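4.2 Day tours and the shape of the visit

The second part of the survey dealt with guided day tours to the two main sites in the district, the cliff monastery at Firkura and the old salt town of Grastetero. Both can be reached from the regional capital by bus, but most foreign visitors book a full-day tour that takes in the two together, with lunch between them. We wanted to know how the fixed order of such a tour affects what people look at and what they remember.

Respondents were approached at the drop-off point in the evening, after the tour had ended. In all, 300 visitors filled in the questionnaire. Forms with more than one blank page were set aside and are not included in the tables. The questionnaire was offered in English and French, and guides were asked not to help with the answers.

Tours run by the two operators, Fludell and Tessier, follow the same road but in opposite directions. Fludell starts at the monastery, when the morning light is on the cliff, and reaches the salt town after lunch. Tessier begins in the town and climbs to the monastery in the afternoon. Ticket prices and group sizes are close enough that we treat the two tours as comparable in other respects.

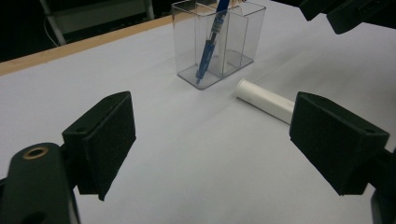
The order of the stops made a clear difference to the time spent at each one. Visitors who began at the monastery stayed longer on the upper terrace and more often walked the side path to the hermit cells. Those who arrived in the afternoon tended to stay in the main court, where there are benches and shade. Several wrote on their forms that they had not known about the side path at all. The path is marked on the site map, but the map is handed out only at the lower gate, and the afternoon buses park at the upper one.

In the salt town the pattern was weaker. The museum of weights and measures drew few visitors in either direction, and the covered market drew nearly everyone. We had expected the morning groups to spend more in the market, as more stalls are open then, but spending was almost the same. Part of this may be due to the lunch stop. Fludell's groups eat just outside the town walls and walk in on foot, passing the market entrance on the way, while Tessier's groups are taken straight to the main square.

We also asked visitors to name one thing they had learned from the guide. Answers were sorted by topic (dates and rulers, building methods, religious practice, daily life, other). Daily life was the largest group for the town and building methods the largest for the monastery. Few people gave a date, and of those who did, many gave the wrong century. This agrees with Hervieu's earlier interviews with guides in the district, in which most guides said they had cut down on dates over the years and put in more stories about how the place was built and supplied. 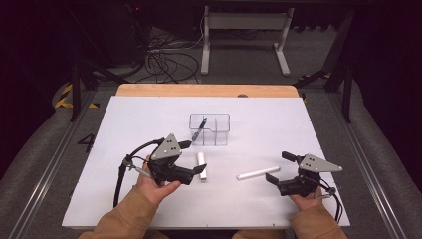 A smaller group of 44 respondents agreed to a second questionnaire by mail, sent in December. By then the differences between the two tours had mostly faded. Both groups remembered the monastery better than the town, and both overstated the length of the walk up from the gate. Only 7 of them could name the salt town without looking it up, though most could describe the market. The bus ride, which took up a good part of the day, was mentioned by very few.

These results should be read with some care. The survey covered one season, and rainy days are underrepresented, as tours in heavy rain are cut short and passengers are dropped at their hotels. Visitors who travel on their own were left out. They make up a fair share of the people in the salt town, where there are guesthouses, and probably look at it quite differently.
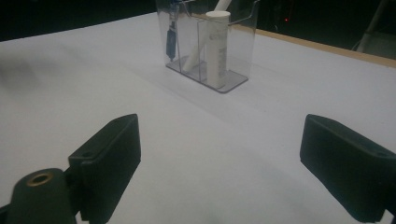 Figure 4. Gripper fingers over a white tabletop.

For site managers the practical point is a small one. Maps should be available at both gates of the monastery, and the sign for the side path should face the upper parking area as well as the lower one. The question of market hours is taken up in Section 5.

Comments

marlowe_t: I took the Tessier tour and can confirm we never got a map. Saw the hermit cells on a postcard afterwards.

Ines: Was the lunch stop the same length on both tours? I couldn't find it in the methods part.

Solange Hervieu: Ines, yes, both operators allow the same time for lunch. It should have been in 4.1 and I will add it.

bus_window_seat: 100 percent agree about the benches. After that climb I sat down and stayed there.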